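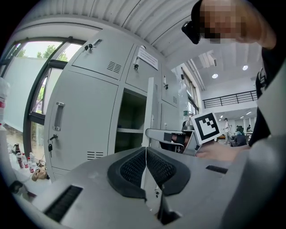 Rule 28 doesn't say that, according to the woman from Aquino, and she had the binder open to prove it. It says the operator puts the tool down before speaking. It doesn't say the operator has to stop thinking about speaking, or look sorry, or leave the building.

I'd been reading it wrong for two years, then. I said so, and she wrote it in her notebook, and I wished I hadn't.

You have to understand that I love the rules. I wrote most of them! When I came to Sindstead we had one sheet of paper taped to a locker and it said BE CAREFUL, which is fine as far as it goes. By last March we had 81, with an index. Where the keys live. Who may stand behind whom while a gripper is in use. How you pass a thing from one pair of hands to another without both of you letting go (rule 53, my favourite, it went through so many drafts that I can still recite the early ones in the bath).

Then Iretti bought us, and Iretti sent for Aquino, and Aquino sent her, on the slow train from Trirkcombe with a cheese sandwich and a pencil.

"Who's this one for?" she kept asking. She had a nice voice, which made it worse.

I'd explain. She'd nod. Then she'd ask whether anybody had ever done the thing the rule was against, and I'd have to say no — well, once — well, me.

It was me a lot, as we went on. Rule 12 was me and the stool. The whole section on sleeves was me. I had never noticed before, but if you read the binder from the front it's more or less my diary with the feelings taken out.

She got to 53 at teatime and went quiet, and read it again with her finger under the words.

"Say 'yours' and wait," she read out. "Don't let go until you hear 'mine'."

"That one's for everybody," I said.

"Yes," she said. "I'd keep that."

She put a small tick beside it and turned the page, and I went to fill the kettle, and when I came back she was holding out the binder to me across the desk.

"Yours," she said.

I had a mug in each hand, so she had to wait.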